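This site uses cookies to remember your settings. By carrying on you agree to this. OK / Find out more

Workshop notebook, Adthorpe
February 25, 2004

Glue day again. Cold start, heater on from first thing, workshop still chilly by the time the kettle had boiled. Hide glue does not like it and neither do I.

Carrying on from the last batch. Question is still whether the Imgate glue (the pearl stuff, bought in the big sack) is worth the extra faff over the Varghese granules for refixing loose veneer. Both soaked overnight in cold water, same jam jars as before. Imgate had swelled right up, nice clear jelly. Varghese had a crust on the bottom, not stirred enough. My fault, not the glue's. Broke it up with a stick and gave it another hour.

Pot at 61 degrees on the dial thermometer and held there. Do NOT let it creep up. Last time it went over while I was on the phone and the whole pot smelt like a tannery and stuck nothing.

Test strips: old walnut veneer from the broken wardrobe door, onto pine offcuts. 2 sets, one for each glue. Pine warmed on the heater first, glue brushed on both faces, hammer from the middle out. Wrote the glue on the back of each in pencil this time. Should have done that in the first place, half the January strips are no use to me as I cant tell which is which.

Notes as I went:

- Imgate grabs fast. Had perhaps enough time to get the strip straight, then it was staying where it was. Good for small repairs, would worry about a table top.
- Varghese slower, slides about under the hammer. Needed going over again at the ends. Less smell.
- pinch of salt in the Varghese did nothing I could see. Dont bother again.
- damp cloth and the iron on low lifts either one in no time while fresh. Want to know if that's still so after a month.

Squeeze-out scraped off with a bit of card while still rubbery. Much easier than waiting. If it goes hard you're at it with a chisel and you take the edge off the veneer too, see the sewing box disaster.

Dark grey surface, both of these, marks and all: 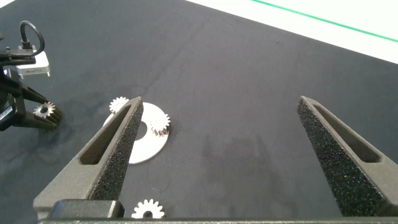
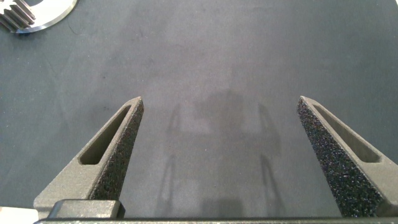 Brush: the cheap one sheds. Picked hairs out of three joints and gave up on it. The round one with the string binding is far better, keep it for glue only and stand it in the warm water between goes. No metal ferrule so nothing to go rusty and stain the work, I had black marks on the oak from that before and it took oxalic to shift them.

Thinning. Tried a bit of the Imgate let down with hot water until it ran off the brush in a string then broke into drops. That was about right for getting under a blister. Slit the blister along the grain with a scalpel, worked the glue in with a sliver of veneer, pressed with a warm block and paper between. Went down flat. Left it under the old flat iron, don't touch until tomorrow.

Ordered more veneer pins and a new scraper from Canus, 300 pins to the box. They've put the carriage up again. Might as well get the beeswax in the same order, ring them before it goes out.

To do:
Leave all strips 7 days before trying to pull them. No peeking.
Put the rest of the Imgate in the fridge, lid on, label it this time so it doesn't get taken for jelly.
Second round in March with the heater off, to see how bad the cold realy makes it.
Find out where the draught is coming from by the back door. Gets right on the glue pot.
Wardrobe door: enough veneer left for one more lot of strips, then its scrap.

Pot washed out with hot water, stick thrown away. The walnut is very brittle, lost a corner off one strip just picking it up. Steam next time maybe, or a wet rag over it for ten mins before cutting.

Comments (3)

pinewood_pete: Try the Varghese with less water, I do mine quite thick and it doesn't slide nearly so much. Agree about the salt, waste of time.

Marquetry Mog: What are you using between the block and the veneer? Newspaper leaves print on pale woods, ask me how I know. Baking paper is better.

oldglue: 61 is a touch low for me but if it's working leave it alone. Would like to see how the strips pull when you get to them.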